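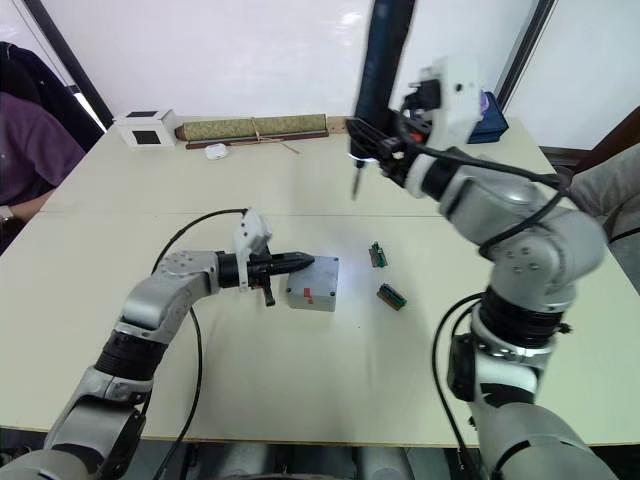 The gray housing and its two circuit boards on the assembly table.

Small Boxes, Careful Work

Most people pass several junction boxes a day without noticing them. They are fixed to walls above doorways, under staircases and behind machinery, and they are opened perhaps once in ten years. The assembly program at Narneder has devoted much of the past year to this modest object, on the principle that a part so rarely inspected should be put together correctly the first time.

The program was established by Sketeck, which supplies housings and terminal boards to building contractors, and occupies two rooms on the upper floor of the former McKinnon warehouse. Its director, Zewditu Yilma, joined the company as a bench assembler and later supervised final inspection. She wrote the current work instructions, a document of 177 pages that covers every housing in the catalog, from the smallest cube to the long enclosures used in pumping stations.

"The instructions are long because the parts are similar," Ms. Yilma explains. "Two boards may differ by one connector. A person who works from memory will sooner or later choose the wrong one."

Preparation receives as much attention as assembly. The table is cleared before each unit, and only the parts belonging to that unit are laid out. Boards are placed beside the housing with space between them, so that each can be picked up by its edges. The housing remains in front of the assembler, and the driver is kept within reach on the right. Packaging, paperwork and drinks are kept in the adjoining room.

Henok Nigatu, who maintains the benches, recommends a pale work surface for this kind of assembly. A dropped screw is easily found against it, and a green board stands out at once. He also asks that the tables be wiped down at the end of the morning and again before closing, a rule that has been observed since the program opened in March. 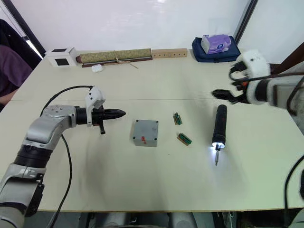

The Question of the Screwdriver

Few subjects are discussed at Narneder with greater seriousness than the tightening of screws. A small plastic housing with a screw at each corner of the lid will tolerate only moderate force. Excessive torque strips the hole or bows the lid; insufficient torque leaves a gap through which dust may enter.

The program uses cordless electric drivers for the lid and hand tools for the boards. Liya Gebru, the senior instructor, teaches the cordless driver last. Trainees first close lids by hand, working from corner to opposite corner, until they can feel the point at which the screw is seated. A driver with a light at the front is preferred, as the holes in a dark or gray lid are difficult to see at an angle.

Kelechi Oyelaran, who oversees final inspection, returned more than 100 units to the benches during the first months of the program. The majority had been closed with one screw tightened fully before the others were started. The sequence now occupies a full page of the instructions, with a diagram prepared by Yabsira Abera of the drawing office.

The next edition will add the Fudura series, a shallower housing whose boards must be inserted at a slant. Ms. Gebru has begun trial assemblies, and her notes will be reviewed by the inspection staff before the new pages are issued.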